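Wellel Compact Umbrella

Item group: rain goods, folding
Supplied by: Fliranmont
Order unit: single piece or carton of 28

The Wellel is a manual folding umbrella for daily carry. It is sold through hotels, museum shops and office suppliers, and is also available direct in small quantities. The current version replaces the earlier Jasico model. Canopy and handle parts do not interchange between the two.

Specifications

Weight with sleeve: 200 g
Opening: manual, sliding runner with spring catch
Ribs: six, steel inner section, fiberglass outer section
Canopy: woven polyester, water-repellent finish
Closure: sewn strap with hook-and-loop tab
Sleeve: fabric, open at one end

Colors

Sleeves are cut from the same cloth lot as the canopy. Shade may vary slightly between lots, so customers who need an exact match across a large order should ask for a single lot when ordering. Allow roughly 142 pieces per lot for the lighter shades. Replacement sleeves ordered later will come from whatever lot is in stock.
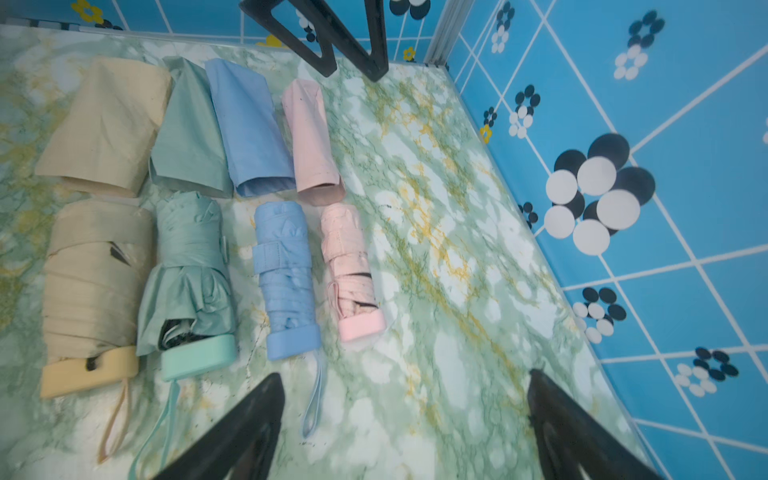
Opening and closing

Release the strap before opening. Hold the umbrella pointing down and away from the body, then push the runner up the shaft until the catch clicks. Do not force a runner that stops short; close the umbrella, free any folded rib by hand and try again. To close, press the catch and draw the runner down fully before pushing the shaft sections together.

Care

Dry the canopy open, indoors, away from heaters. Storing it damp in the sleeve will mark pale colors and weaken the finish. Wipe with a soft cloth and cool water. No detergent, no bleach, no machine washing. A drop of light oil on the catch once a year is enough.

Ordering and spares

Orders above 600 pieces are made to schedule and ship from the Sýkora warehouse. Smaller orders ship from stock, with the last pickup on Friday. Spare sleeves, straps and rib tips are listed separately. Trade accounts: Zineb Ghoneim. Repairs and warranty: Boris Michalík.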